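Sorneo Reading Room, progress report to the Bekstead Fund
Period: December to 1 May 2021
Prepared by: Shadi Awad
Grant holder: Redance Neighborhood Association

Short version

Lending is running. Story hour moved outdoors and stayed there. Catalog is behind, see below. Money is fine except for the heating line. We are asking to move one amount between lines and to push one deadline, both at the end.

Where we are against the plan

Collection. Target for this period was 800 titles on the system. We're at 49 percent of that. The reason is boring: half the donated stock came with no ISBN or with the title page gone, and each of those has to be typed in by hand. Oľga Procházka did most of the Slovak and Czech titles by herself on evenings after work. The German ones went to Ingeborg Eichhorn, who also found that a fair few were duplicates and pulled them. So the real number of titles will end up lower than we told you in the application. I would rather say that now than in the final report.

Lending. Door pickup through the winter, borrowers order by phone or by the web form and collect a bag. Worked better than expected for families, badly for older readers who want to look before they take anything. Radek started calling the older readers directly and reading them the new titles over the phone. Slow, but loans in that group picked up again by spring. He keeps the call list in a paper notebook, we are moving it to the spreadsheet.

Late returns. Not chasing these while people are quarantining on and off. No fines charged. If the fund needs a figure for lost stock I can do one for the final report, at the moment it would be a guess.

Story hour. Outdoors in the yard behind the building when weather allows, canceled when it doesn't. Two languages now, we alternate. Parents asked for a third but we dont have a reader for it. Radomír Šťastný has taken over the scheduling, please copy him on anything to do with the events budget.

Furniture and fit-out

Line 4 in the budget. All of it was ordered through Gunawardena, delivery slipped twice but the price held. The children's corner gets the low units, the adult section gets the tall ones along the back wall. Wood finish throughout, as agreed with the landlord, who did not want metal. Compartments are sized for picture books, so the big atlases will have to lie flat somewhere else, still thinking about where. Labels for the sections are being printed in both languages and the color code is the same as in the catalog (green for first readers, blue for nonfiction, red for local history). 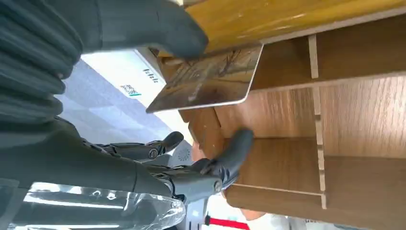 Heating

Over budget. We kept the windows open for air during pickup hours all winter and paid for it. The supplier also corrected an old meter reading from before our lease, and we're disputing that part with the landlord. Radomír has the letters. If it goes our way the overrun is small, if not we will cover it from the Association's own funds and not from the grant. Nothing for you to decide here, just so it doesn't surprise anyone in the final accounts.

School visits

None this period. Schools were closed or not allowing trips. Instead we put together book boxes for classes, teacher picks a theme, we pack it, box goes out and comes back after a few weeks. Two schools are in. The most asked for theme by far is animals, then space. We don't own enough space books. Ingeborg has a list of what to buy and it is attached with prices.

One teacher sent back a box with a letter from every child in the class. Scans available if you want them for your newsletter, we'd need to ask the parents first.

Staffing

Oľga goes from part time to a fixed contract for the cataloging, paid from line 2, no change to the total. Radek Šimko stays as he is. My own hours were over what was planned in the winter and are not being charged.

Publicity

Very little. Printed 100 flyers for the phone lending and put them through doors on the nearest streets, which did more than the web page did. Local paper ran a short piece, they got our opening hours wrong and half the callers that week rang at lunchtime when we're closed. Corrected since. Your logo is on the flyer and on the door.

What's next

Finish hand-typed titles, Oľga and Ingeborg.
Section labels up, then the atlases question.
Browsing by appointment for older readers as soon as the rules let us, one person at a time to begin with.
Second round of book boxes before the summer break.
Summer reading cards. Draft is done, needs a proper check of the Slovak.

Requests to the fund

First, permission to move the unspent travel money (line 6, school visits) to book purchases, for the class boxes. Total unchanged.

Second, catalog deadline moved to December. We could hit the old date only by skipping the hand-typed titles, and those are the ones readers ask for, a lot of them are out of print.

Recipts for lines 2 and 4 are in the shared folder. Line 5 receipts to follow, I am still missing one from the printer and have asked for a copy.

Shadi Awad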